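Course handout: Evaluating a packaged manipulation cell
Unit 2 - Reading a vendor offer against the task
Dec 5, 2018

Scope

The product under review is the Landry two-arm tabletop package, sold by Baltberg as a kit for handling light household goods. The offer covers two arms, parallel grippers, wrist cameras, one fixed camera, a controller and a year of support. Installation is quoted separately. We use the Gretolcombe configuration, the smaller of the two in the catalog.

Read the data sheet before class. These notes cover only the points the data sheet handles badly.

1. Stated limits

Rated payload at the wrist is given as 797 grams. The figure includes the gripper fingers but leaves out the cable bundle, so subtract the bundle before you compare it with a part weight. Maximum finger opening is 51 mm. The brochure lists cycle life at up to 2152 hours before the first finger pad change. It does not say what was being gripped during that test, and the number should be entered in your table as unverified.

2. Rim grasps on thin-walled bowls

Open bowls are a fair test for a parallel gripper. The outside diameter is usually far wider than the finger opening, which rules out a grasp across the body. The usual choice is a pinch on the wall: one finger inside, one outside, closing direction normal to the rim at the contact point. Three errors matter - height of the tips below the rim, rotation about the approach axis, and offset of the wall from the center of the opening. The wrist camera is used for the last two. The fixed camera gives approach height and clearance to neighboring objects. 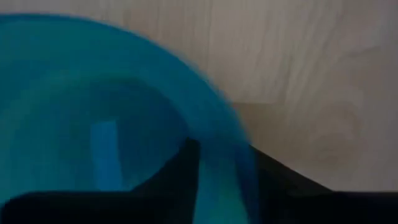
Wrist view: one finger over the interior of the bowl, the other outside the rim.

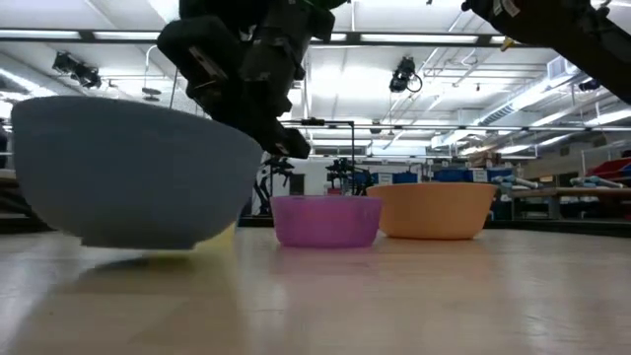 Offset is measured at the level of the fingertips. A wall that sits off center will be contacted by one finger first, and the bowl will either slide or tip depending on friction at the base. For a light plastic bowl on a smooth top, assume sliding. The Landry controller has a compliance setting that lets the arm shift sideways during closing. It is off by default. Record whether it was on for each trial, or the results cannot be compared.

Rotation error shows up differently. If the closing direction is not normal to the rim, the pads meet the wall on their edges and the bowl turns until the contact settles. On a curved wall, some edge contact remains even with perfect alignment. The data sheet quotes holding force for flat plates only.

3. Camera placement

Low light at the wrist is the most common complaint from buyers of this kit. The fingers are black and the camera sits close to the work, so a dark object can lose its edge against them. Baltberg sells a ring light as an option under the Lekolwood accessory line. Price it into any comparison. Exposure can be locked in software, but the lock is lost when the controller restarts.

The fixed camera should be low enough to show the gap between fingertip and rim, and far enough back to keep adjacent bowls in view. These two aims conflict on a short table. State the mounting height you choose and keep it for the whole set.

4. For the written review

Submit one page plus the table. Give payload after correction, usable opening, and the default state of every setting you relied on. Quote support terms from the contract, not from the brochure. The August price list has been replaced, so use the current one.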